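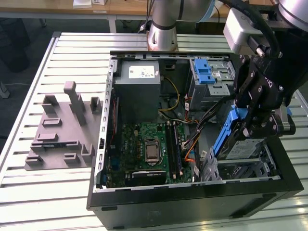

Maren Tolhurst

20 April 2021

I finished the lighthouse story! Well, it was a lighthouse story when I started it in the spring of last year, and now it has no lighthouse in it at all, but my notebook still has LIGHTHOUSE written on the cover in green marker and I'm not changing it now.

If you've been reading along you'll know I've been on an enormous kick for old domestic fiction, the sort that ran in family magazines where a husband comes home late, a kettle is put on, and by the last page somebody has been forgiven. I bought a box of bound volumes from the second-hand place beside Yoshida (the bakery, the one with the sesame buns) and I've been working through them ever since, mostly in the bath, which is terrible for the bindings. Some of these stories are awful. The sermon arrives halfway down page two and just sits there on the chesterfield with its boots on. But the good ones do something I desperately want to learn how to do, and that is to make a whole marriage or a whole friendship turn on a very small household thing. A cold supper. A letter left on the hall table with the wrong side up. I read one about a borrowed shawl and had to go for a walk afterwards.

So I decided to write one. My own rules were: one house, one evening, no more than 2,000 words, and nobody allowed to explain their feelings out loud. I set it in Zustuvham, which regular readers will recognize as the made-up harbour town I keep going back to (this makes the fourth story there, and the ferry schedule is finally starting to make sense). Two sisters share a house their mother left them. One has had an offer on it and hasn't told the other. It's raining, naturally. They're making marmalade.

The first draft came in a rush over a long weekend and I loved it so much. I loved it for three whole days. Then I read it aloud in the kitchen and heard that both sisters talked exactly like me, right down to saying "mind you" at the start of every second sentence. Worse, the one with the secret was so obviously carrying a secret that you'd have to wonder why her sister hadn't sat her down before the oranges were peeled.

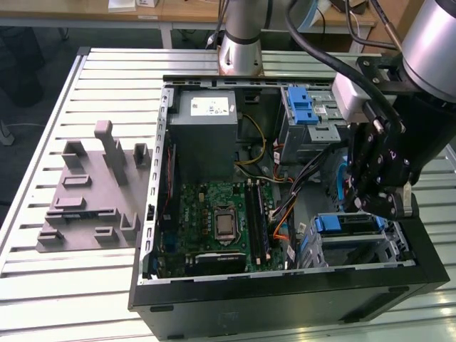

Second drafts are my favourite part, and I know that's a minority view! You get to take the lid off and find out what the thing is really running on. I had nine paragraphs of rain and jam jars, and somewhere in the middle of them was one line doing all the work, where the older sister says she'll want the big pot back afterwards. Afterwards! Back from where? They live in the same house. It was as bare as that processor sitting in its socket with no cooler on it, and I'd typed it without noticing. After that I could see what belonged beside it, the way the two memory sticks stand next to each other on the board, and what was only casing. Out went the neighbour. Out went the dream about the ferry (I was sorry about the dream).

What I ended up with is 300 words shorter than the first version and so much stranger. The younger sister now knows about the offer from the very first line, although she never says so, and everything she does with the marmalade is a kind of answer. She slices the peel too thick on purpose. She uses up all the good jars. I was grinning like a fool while I wrote that bit, and my tea went cold twice.

A thing I've borrowed shamelessly from the old magazines is the object that gets passed back and forth. In the shawl story it's the shawl. In mine it's a wooden spoon with a burn down one side, and each time it changes hands the balance between the two women shifts a little. I mapped this out on index cards like somebody planning a bank robbery. There were too many handovers in the first plan, so the spoon was flying around that kitchen like a relay baton, and I cut it back to four. 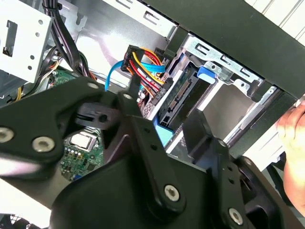
The fourth one is the ending, so I won't spoil it, except to say that the spoon goes in a drawer and I'm very proud of the drawer.

Dialogue was the hardest part by a mile. The old writers could get away with "You are not yourself this evening" and I can't, much as I'd like to. I tried a trick I picked up in the Stikby workshop, where you write the whole conversation with every line allowed to be completely truthful, then go back and have each person say the thing just to the side of it. "I want to stay here until I die" became "We should get the gutters looked at." It felt mechanical while I was doing it and then it read like two people who'd known each other for 45 years.

I've sent it off to Edum, who are reading for their household issue until the end of May and take anything that happens indoors. If they don't want it I'll put it up here, with the cut dream about the ferry at the bottom for anyone who cares for that sort of thing.

Next up is the fifth Zustuvham story. So far I've got a piano tuner, a wedding cake and the title, and I've already bought a new notebook. The cover is staying blank this time.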